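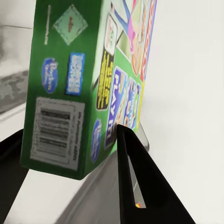 Junaid Memon asked whether the finger pads in the Warna cell still need their friction reset after every scene load, as they did in Prondlow. They do. The loader drops the override.

Cell setup (simulated, two arms, parallel grippers)
Load the Rakcombe room first, then the robot.

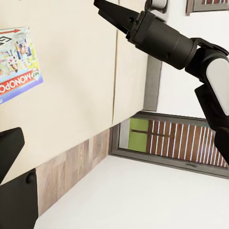 Wrist camera extrinsics are stored per arm. Don't copy left to right – the mounts are mirrored and the sign of the yaw offset changes.

Physics runs at 500 Hz. Joint damping was retuned in January; configs older than build 753 will oscillate at the wrist.

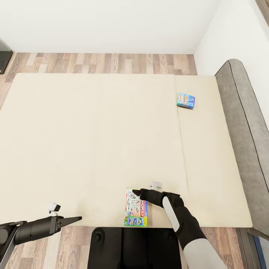
Both arms at the mattress, right fingertip near the Monopoly box.

Maintenance
Re-zero the grippers every 10 episodes. If closing force drifts, delete the Rana cache and reload. 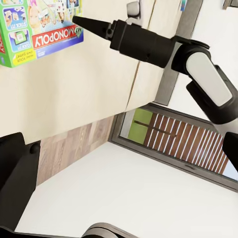
Restart the cell after about 900 episodes – memory use climbs and the contact solver slows.

Known faults: colour banding in wrist renders, unresolved.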